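Stop changing the export format

July 2025

Third update this year and again my logbook won't load into anything else. Wutden writes the file, Fastedura reads the file, that was the deal. Worked for years. Now there's an extra field on every contact and the import chokes on line 2396. Every time. Same line.

I know why they did it. New modes keep turning up, people want them logged properly, someone has to put them somewhere. Fine. But a hobby program shouldn't invent its own tags and then wait for the rest to catch up. Put it in the comment field untill the standard has a name for it. Ugly, yes. It loads though.
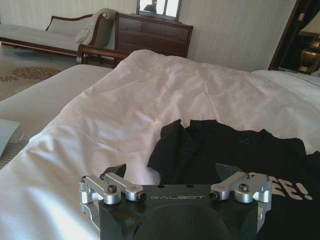 Espinoza wrote back on the list within the hour that the old format was holding everyone up, and that anybody with a proper backup could convert in 2 minutes. Could they. I tried the converter in April and lost 400 contacts, all the portable ones, the ones I'd typed in by hand from a wet notebook.

And that's my real gripe. Logs are long lived things. Programs come and go, mine has been through four. The plain text file is the only bit that survives, so leave it alone, or at least give us a tick box. Old style, new style. One box!

Zisis has had one since the first release, tucked away under preferences. Clunky program otherwise, teh map is awful. I'm moving over anyway.

Recent posts
Rig control over USB, again
Why I still keep a paper log
Backing up before you upgrade
Duplicate contacts after a merge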